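Week 4: Keeping the floor clean (Housekeeping Operations, first years)

Right, last week we did beds and I promised you floors, so floors it is! I know it sounds like the dull week. I used to think so too, until I spent a May at the Gakbridge guest house, with 181 rooms and a lobby everyone walked through straight off the beach.

Start with the order of work, as it comes up in the written paper every year. High before low, dry before wet, far corner back to the door. If you mop first and then dust the shelves you'll be mopping again, and your supervisor will have noticed (mine always did).

Dry work means sweeping or vacuuming. Grit is what ruins a hard floor. It gets under shoes and chair legs and scratches away like sandpaper, so a quick sweep at 7 am does more good than a big scrub once a fortnight. Use short strokes, keep the bristles on the floor, and don't flick at the end of the stroke or the fine dust goes straight up in the air.

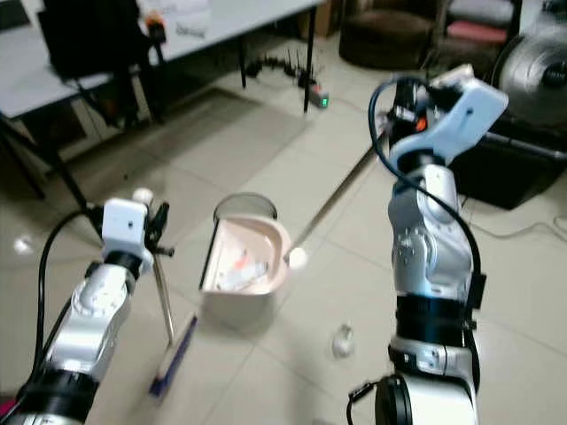 Then the wet work. Two buckets, please, one for the cleaner and one for rinsing. For the neutral cleaner we use in the practice flat it's 40 ml to the bucket. More isn't better! Too much leaves a sticky film, and the film grabs dirt, and then somebody adds even more cleaner the next day.

Grout is its own headache. Emiko Hirano, who taught me, wouldn't let us near it with anything acidic, and I'm passing that rule on to you. Soft brush, neutral cleaner, rinse, dry cloth.

For next time, read the Yoshida chapter on stone and wood, and write me 600 words on how you'd plan the floors for one corridor and one public area. Handouts are in the tray outside my office if you've lost yours.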